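La salle du bas de la Maison Soltani rouvre, et les bacs changent de côté

Publié le 1er septembre 2014

Ceux qui sont passés devant la Maison Soltani cet été ont sans doute remarqué les volets entrouverts et les allées et venues de cartons. La salle du bas, celle qui donne sur la cour et où l'on a longtemps entassé tout ce qui ne trouvait pas sa place ailleurs, a été vidée, lessivée, repeinte et remise en ordre. Elle accueille de nouveau le tri et la préparation des colis de rentrée, et l'on y respire franchement mieux qu'avant.

Il faut se souvenir de l'état des lieux au début de juillet. Les étagères du fond penchaient, les fournitures scolaires voisinaient avec les guirlandes de la fête de Rallberg, et pour atteindre les cahiers il fallait déplacer trois piles de nappes et un vieux radiateur en fonte que personne ne se rappelait avoir descendu. On s'en accommodait, bien sûr, comme on s'accommode de tout quand il y a du monde à servir et peu d'heures pour le faire. Mais l'automne dernier, des colis étaient partis sans leurs trousses, retrouvées en février derrière un paravent (elles étaient en parfait état, ce qui n'a consolé qu'à moitié).

Le chantier a duré 55 jours, un peu plus que prévu. La peinture a demandé deux couches, et il a fallu reprendre une partie de l'enduit près de la porte, là où l'humidité remonte chaque hiver. Les murs sont maintenant d'un gris très clair, choisi après de longues discussions entre les partisans du blanc et ceux du jaune paille – le gris était le second choix de tout le monde, et c'est souvent ainsi que l'on se met d'accord à Rallberg. Les tables, elles, sont blanches, et l'on a tenu à ce qu'elles restent dégagées entre deux séances, avec pour seule exception le matériel qui sert sur le moment.

Le plus grand changement, pour les habitués, tient aux bacs. Les cartons de récupération qui s'affaissaient par le fond ont laissé la place à des bacs en plastique, achetés avec le produit du vide-grenier de la rue Cirska, qui avait rapporté 489 euros. On les pose directement sur les tables ou juste à côté, on les remplit, on les vide, on les rince au tuyau dans la cour quand une colle a coulé, et ils repartent pour un tour. 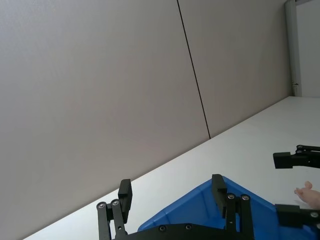

La méthode de tri a été revue dans la foulée. Chaque arrivage passe d'abord par un premier bac, où tout est mélangé : les stylos, les règles, les gommes entamées, les classeurs auxquels il manque un anneau. On vérifie, on essuie, on écarte ce qui ne peut plus servir, puis chaque chose rejoint sa famille. Les crayons de couleur demandent à eux seuls une patience d'ange, surtout quand les enfants du quartier viennent prêter main-forte et tiennent à essayer chaque teinte sur un bout de papier avant de la déclarer bonne. Personne n'a le cœur de les presser, et les feuilles de gribouillages sont d'ailleurs affichées dans le couloir.

Les colis sont ensuite préparés par niveau de classe, avec une liste glissée à l'intérieur pour que les familles sachent tout de suite ce qu'elles ont reçu et ce qui leur reste à trouver. Cette année, les listes ont été simplifiées après les remarques de plusieurs parents, qui s'y perdaient entre les petits et les grands carreaux. On y a gagné une page entière et, espérons-le, quelques soirées tranquilles.

Du côté des dons, la papeterie Hisska a de nouveau répondu présent avec ses fins de séries : des chemises cartonnées, des protège-cahiers, des étiquettes à bord rouge comme on n'en fait plus guère. Les écoles des environs gardent également une caisse à l'entrée, où chacun peut déposer ce qui traîne dans les tiroirs. Les cartables sont toujours très demandés, même un peu fatigués, pourvu que les fermetures tiennent. Les compas aussi manquent chaque année, sans que l'on sache bien où ils disparaissent entre juin et septembre. En revanche, la Maison Soltani ne peut plus prendre les dictionnaires ni les manuels, faute de rayonnages assez solides pour les porter.

La réouverture s'est faite sans discours, autour d'un café et d'une tarte aux mirabelles encore tiède, avec une bonne partie des voisins de la cour. Certains n'avaient pas mis les pieds dans cette salle depuis des années et la croyaient plus petite. Il est vrai que l'on voit enfin d'un mur à l'autre, et que la fenêtre, longtemps masquée par l'armoire à costumes, laisse entrer une belle lumière en fin de matinée. L'armoire, pour ceux qui s'en inquiéteraient, a été montée au premier étage avec tout son contenu, et les répétitions de la troupe reprendront au calendrier habituel.

Les séances de tri commencent à 10 heures et se poursuivent jusqu'au milieu de l'après-midi, durant toute la période de rentrée. Il n'est pas nécessaire de s'inscrire, ni de rester jusqu'au bout : une petite heure rend déjà bien service, et l'on trouve toujours une chaise. Les dons se déposent à l'entrée de la cour, sous l'auvent s'il pleut. Quant au radiateur en fonte, il attend toujours preneur au pied de l'escalier – il est lourd, prévoyez d'être 2 pour l'emporter.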